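4.3 Checking the wrist view before a reach

Worklow compares the live wrist view with the stored workspace view each time a reach is planned. Complete section 4.2 (hand-eye calibration) first.

1. Open the Wrist View panel and select the cell profile. The bench at Herndale uses profile 22.

2. Open the gripper wide, so that the fingertips stay in the lower corners of the view.

3. Place the cup upright on the table and press Capture. Take three captures without moving the arm.

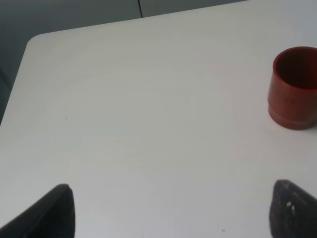
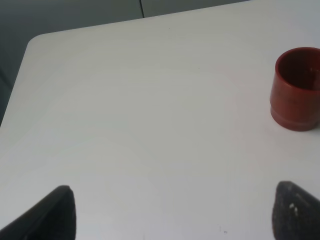
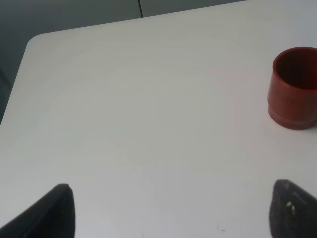
Red cup at the right border of the view, gripper fingers at the bottom, in all three captures.

Pevance User Guide
Written by: M. Deschamps, technical author, perception software

4. Select Finger Mask and draw round each fingertip. Include any light flecks on the finger surface. Pixels inside the mask are ignored by the detector.

5. Select Table Plane and trace the far edge of the table, following the rounded corner at the upper left. Do not trace the seam in the grey background.

6. Run Detect Object. A cup that runs past the border of the view is listed as "partial". The planner will not set a grasp from a partial object.

7. If the object is partial, choose Re-centre. The arm turns the wrist by up to 5 degrees per step and captures again. Repeat until the status changes to "complete".

8. Check the score next to the object name. It must be 85 or higher before Plan Reach becomes available.

Note: Small dark specks on the table may show up as objects if the minimum size is set too low. Raise Minimum Size one step at a time and run step 6 again. Leave the setting as it is once the specks have gone from the list.

Note: Each capture set takes up roughly 22 MB. Old sets are not deleted automatically.

Caution: Re-centre moves the arm. Keep hands clear of the table and have the stop button within reach.

Caution: Do not edit the finger mask while a plan is running. The planner will stop with error 2324 and the arm will hold its position. To clear the error, close the mask editor, press Reset and start again from step 3.

The mask and table plane are saved with the profile. If the camera is removed or refitted, go back to section 4.2.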